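4.2 Household costs and support for the heating levy

The second group of questions concerned the heating levy, which the council of Erumberg adopted in principle in September and which the neighboring district of Nalley had already rejected. We received 948 completed forms. Respondents were asked first to name the public issue most important to them, and only later in the form whether they support the levy. This order was chosen so that the levy itself would not influence the first answer.

Housing cost was named most often in both districts. Emissions were named first by 40 respondents, and most of these live in Erumberg. It would be wrong to conclude that the others are against climate measures. Of the respondents who put housing cost first, 410 also said that they would accept a levy if the income from it is returned to tenants. Kuo found a similar pattern in his earlier study of water charges in Dratano, although his form did not separate tenants from owners.
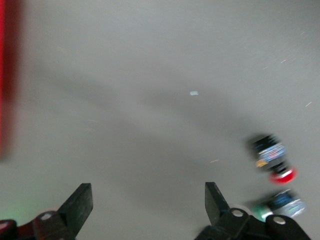
Figure 3. Gray tabletop with a black gripper at the lower edge and a red object at the left.

The strength of this conditional support depends much on how the return of the money is described. When the form spoke of a "rebate," tenants were more favorable than when it spoke of a "credit," and the difference was larger among those with older heating systems. One may compare this with the small light-blue speck near the center of the gray surface in Figure 3: on a plain ground a small thing draws the eye, and in a short question a single word can do the same. For this reason we report the two wordings separately in the remaining part of the section.

We also held 24 follow-up interviews, all of them with persons who had given the answer "undecided." Several of them explained that they did not distrust the aim of the levy but the council's ability to pay the money back on time. The delay of the Forsberg bus refund was mentioned often in this connection – also by persons who do not use the bus. Ming-te Kuo, who read an early version of this section, suggested that such memories may weigh more than party preference. Our data do not permit a direct test of this, as party preference was asked only in the interviews. The relation between trust in local payments and support for the levy is taken up again in Section 5.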